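Wednesday, dye bench

Second run of the weld yellow on the Nerkemby fleece. Roscoe wants to know by the end of October whether we can repeat the shade we got in the summer, so I have gone back to the old recipe and changed one thing at a time.

Mordant

Weighed out 125 g of scoured yarn, split into five skeins. Alum at 12 per cent, no cream of tartar this time. Brought the pot up slowly, held it for an hour, left it to cool with the lid on. Skein 3 came out of the scour a bit greasy near the tie. I washed it again and put it in with the others, but have marked it with a double knot in case it dyes patchy.

Tap water in this building is harder than what we had at Brikstead. I had forgotten how much that matters with weld. Yasaman reminded me that the Brikstead notes all say to add chalk, and we may not need it at all now. Skeins 1 and 2 had chalk, 3 to 5 did not.

Dye bath

Dried weld from Ibarra, last of the old sack. Chopped it, soaked it overnight, then heated to 60 degrees and kept it there. The old notes say "just under a simmer" and I think that is where the brownish cast came from in the spring. Strained through the fine cloth twice. There was still some grit at the bottom of the pot.

All five skeins in together at 10.15. Turned them every few minutes for the first half hour, then left them alone. Took one out at 27 minutes for the sample card, the rest stayed in for the full hour.

Results so far

1 and 2 (chalk): strong, clear yellow, slightly green in daylight by the window.
3: no patches that I can find. Paler than 1 and 2.
4: same as 3.
5 (the short one): lemon, quite thin. Might suit an overdye with indigo.

The chalk still makes a difference, then, even with our water. Less than I expected – I would put 3 and 4 within the range we sold last year.

Shelf and display

Aser have asked how we would like the skeins shown on their counter. Yasaman favours a low open crate over a basket, with the skeins laid lengthways and the labels facing out. Slatted wood suits the yellows and doesn't snag if it is sanded first.

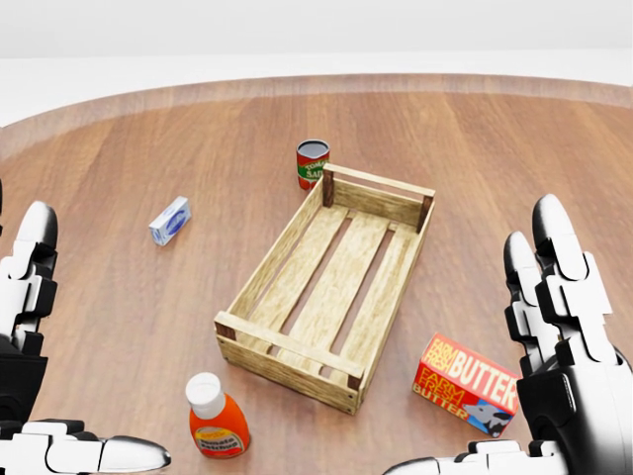 To do

Order more weld. Ask Ibarra whether the new crop is leaf and stem or whole plant.
Light test on 1 and 4, half covered, south window, 2 weeks.
Wash test on all five with the neutral soap.
Roscoe to check the pH strips, the current tub reads the same for everything.
Keep the spent bath for a second dip on Friday's grey fleece.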